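In Praise of the Big White Tub

I will say it plainly: the freestanding bathtub is the best piece of furniture in any house. Yes, furniture! A built-in tub is plumbing with a wall around it, and I have nothing against it, but a tub that stands on the open floor is something you can walk around, lean on, sit beside and argue about over dinner, the way people argue about sofas.

I grew up with showers only. We had a square of tile, a curtain that clung to your leg, and hot water for around 7 minutes if my brother hadn't gone first. So when I moved into the upstairs apartment on MacRitchie and found a tub as long as I am, I filled it that same night, before I had unpacked a single plate. I've been a believer ever since, and I've bored plenty of people on the subject.

My friend Rozália Malý takes the other side. She thinks a freestanding tub is a vanity, that it eats the floor, and that the water is cold before you've finished your chapter. She also says you can't put a shampoo bottle anywhere. She's right about the shampoo (I keep mine on a stool, and it falls off the stool). As for the floor, what else were we going to do with it? Bathrooms have been shrinking into closets for years, and I'm all for anything that makes one feel like a room where a person might want to stay a while.

What wins me over every time is the shape. There are no corners in a good one. The rim rolls over, the side drops down in one long curve, and the light slides along it and pools near the bottom. I love that the only hard little detail is the drain, a round bit of metal in all that white, like a button on a coat.
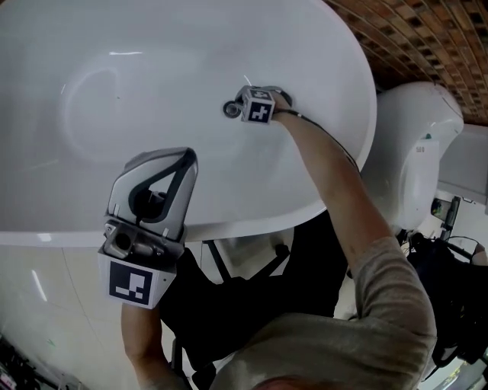

Glossy white all the way down to the drain, with a rounded rim and pale gray tile underneath.

And then there's the cleaning, which people bring up as if it settled the matter against me. I think it's the best argument I have! With a built-in tub you kneel on one side and stretch until your shoulder complains, and the far corner grows its gray line of soap no matter what you do. With a freestanding one you just move around to the other side. A soft cloth, a drop of dish soap, warm water, a rinse. Leave the gritty powder in the cupboard, as it dulls the gloss and you'll be sorry by May.

The floor under the tub is the weak spot, I admit it. Dust gets in there, and hair, and once, in my case, a library book. Helmi Pelkonen, who rents the place below mine, ties an old T-shirt around a yardstick and sweeps it through the gap from one end to the other, and I've copied her ever since. It takes less time than wiping the mirror.

Do you need one? Of course not. If you have small kids, a bad hip or a bathroom the size of a pantry, get whatever is easy to climb in and out of, and enjoy it. But if you have the space and you're hesitating because a sensible person told you it's silly, I'd like to be the other voice in your ear. Measure the doorway first, then the stairs, then the doorway again. Ask what the floor will carry with the thing full and you in it. And put a hook on the wall within reach for your towel, which I still haven't done.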